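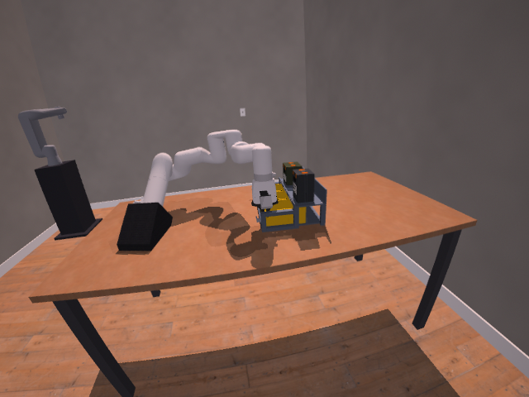
I've been selling the Bokon rack-picking kit for a while now, and the thing people write to me about most is the simulation pack, so this page is mostly about that. Bokon is a small tabletop setup for learning how to get an arm in and out of tight places, and the sim pack is the same job done in software before you bolt anything down. The default scene has the arm on its sloped base block on the left part of the table, reaching across to a gray metal rack full of yellow blocks, with the gripper coming in from the front and two black boxes sitting on top. Those boxes are my favorite part! They leave you much less room to come down from above, so you have to think about your approach (and your elbow) a lot sooner than you'd like.

What you get

The scene files, the rack as a separate model you can drop into your own room, 40 starter tasks and 17 harder ones that I add to whenever I get stuck on something myself. Everything loads in Saber, version 132 or later. If you're on an older Saber the shadows go a bit strange, but the physics runs fine.

The second arm

The scene also comes with an arm on a tall black floor pedestal beside the table. It's parked by default and you can leave it like that for all the starter tasks. Switch it on in the settings when you want to try handovers - I'd wait until you're comfortable with the first arm, I really would.

The hardware version

The Skotell frame kit is the real rack: metal bars, corner posts, lower shelf, plus a bag of yellow blocks. It goes together with one hex key. You'll need your own arm and gripper, and a table that doesn't wobble (mine did, I lost a whole afternoon to it).

Price and ordering

The sim pack is $40. Pack and frame kit together are $132, shipping included in the lower 48. Classroom licenses are $800 and cover every machine in the room. Orders go through the Pestanon shop and the download link comes by email, usually within the hour. Frame kits are made in batches, and the next one ships in May.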